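Trusaldale Community Kitchen and Meals Service
Progress report to the Carbone Fund
Second period of the grant, ending in July

1. Short overview

This report covers the second half of the first grant year. In the first report we described how the kitchen in Trusaldale was prepared and how the first meals went out. In this period the work became more regular. We now cook on 5 days of the week, and we deliver to homes in Trusaldale and, since spring, also in the neighboring village of Holluvstead. At the end of July we had 158 people registered for meals. The target in the agreement was lower than this, so we are satisfied with the number, but it also brought us some difficulties with packing and with drivers, which are explained in section 4.

The money was used mostly according to the plan. There is one change between budget lines which we ask you to approve. It is described in section 6.

2. Meals and registration

People can register by telephone, by paper form at the health center, or through a relative. In the first period most of the registrations came from the health center. Now more of them come by telephone, and often the caller is a daughter or son who lives in another town. We made the form shorter for this reason. Before, it had two sides and some of the questions were not needed, for example the question about former employment. The new form asks for the address, the diet, allergies, how to open the gate or the door, and one contact person.

The meal is one hot main dish, one soup or salad, and fruit or a small dessert. Soup was the most discussed subject of this period. In the cold months almost everyone wanted it. In May we began to offer salad in place of soup on warm days, and there were complaints from both sides. At present each person chooses at the start of the month, and this choice is written on the route list. It is more work for packing but the complaints stopped nearly completely.

Special diets are now a bigger part of the cooking than we expected. We prepare low-salt meals, soft meals, and meals without milk. Meals for people with diabetes were first cooked separately, but the dietitian at the health center advised us to change the general recipe instead, so that the same dish is suitable for most people. We did this for the main dishes. Desserts are still separate.

3. The work in Holluvstead

Holluvstead was not in the original application. We wrote to you about it in winter and you agreed that we could try it inside the same budget. The village has no shop that is open the whole year, and the bus to Trusaldale goes only in the morning and in the late afternoon.

We started there with a small group of registered people and delivery on Monday only, with one hot meal and 2 chilled meals for the following days. The chilled meals were not popular in the beginning. Several people did not have a microwave oven, and the instructions on the lid were printed too small. We changed the label to larger letters and wrote also how to warm the food in a pot on the stove. After this change fewer meals were left uneaten, according to what the drivers heard at the door.

From June there is a second delivery day. The parish hall in Holluvstead lets us use its refrigerator without payment, and so the driver can leave a part of the meals there for people who prefer to pick them up. Some of them stay to eat together in the hall. This was not our plan, but we think it is a good result and we would like to support it in the next year with a few more chairs and a hot water machine.

4. Difficulties

4.1 Packing

The packing table in Trusaldale was bought for a smaller number of meals. When the registrations went up, the boxes for the first route were still on the table when the second route had to be packed, and in March there were mistakes with the diets. None of them had serious consequences, but one person with a milk allergy received the wrong dessert and noticed it herself before eating. We reported this to the health center the same day.

After this we introduced colored lids for the diets and a second check at the door of the van. The person who checks must not be the same person who packed. We also start the first route 20 minutes earlier. There was no further mistake of this kind up to the end of the period.

4.2 Drivers

Two drivers left in spring, one because of a move and one for health reasons. It took a long time to find new ones. During those weeks the kitchen staff drove the short route themselves, and the washing was done in the evening. We paid these additional hours from the staff line. The new drivers have completed the food hygiene training and the first aid training.

4.3 The dishwasher

The old dishwasher, which came with the building, stopped working in April. The repair company said that the pump is no longer produced. We rented a machine for a short time and then bought a used one, a Cullus, from a hotel which was closing. It is larger than we need but the price was good, and the installation was less complicated than we feared. The water pressure in the building is low and the machine needs more time for each cycle than it says in the manual. The owner of the building was informed.

5. What people told us

In June we made a simple survey. The drivers gave out a card with four questions and collected it on the next visit. Over half of the cards came back, and several people preferred to say their answer to the driver, who wrote it down.

Most people wrote that the portions are right. A smaller group finds them too big and keeps a part for the evening. We did not think of this as a problem before, but the dietitian recommended that we give clear advice about how long the food can be kept, and this is now printed on the monthly menu.

The answers about delivery time were less positive. People at the end of the long route get their meal after one o'clock, and for some this is too late, especially for those who take medicine with food. We turned the direction of the route in July as a test. Naturally the people who were first are now last, and we will ask them also before we decide. A third van route would solve it, but it is not possible with the present number of drivers.

Some comments were about things other than food. Many people wrote that the visit at the door is important for them. Three cards asked if the driver could bring small things such as stamps or light bulbs. We have not decided about it. The drivers do not have much time at each house, and money would have to be handled.

6. Budget

The spending on food is slightly above the plan, as the number of meals is higher. The spending on fuel is below the plan, mainly because the Holluvstead meals are delivered on fewer days than the others. The spending on staff is according to the plan when the additional hours from section 4.2 are included.

We ask for your approval to move the unused part of the fuel line to the equipment line. It would cover the used dishwasher and a second packing table. The full table of costs, with copies of the invoices, is in the attachment to this report. The invoice for the rented dishwasher arrived late and will be sent separately.

The income from the meal contributions is a little lower than we calculated. Registered people pay a part of the price according to their situation, and more of them than before are in the lowest group. We did not raise the contribution and do not wish to do so in this grant year.

7. Plan for the next period

Until winter we intend to do the following:

Keep the number of registered people stable until the second packing table is in use, with a waiting list if necessary.

Decide about the direction of the long route after asking the people on both ends of it.

Add a third delivery day in Holluvstead, if one more driver can be found.

Prepare a store of chilled meals for days when the road to Holluvstead is closed by snow. Last winter the road was closed several times, before we delivered there, and we need to be ready for this.

Repeat the survey with a question about the evening meal.

We thank the Carbone Fund for the support and for the quick answers to our questions during this period. The kitchen can be visited on any cooking day in the morning, and we would be glad to show the work.

Trusaldale Community Kitchen and Meals Service 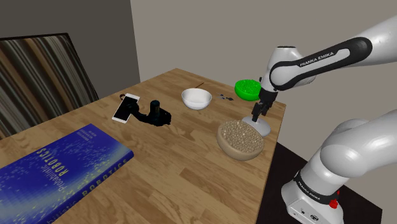 Wooden table with household items and a robotic arm (computer rendering).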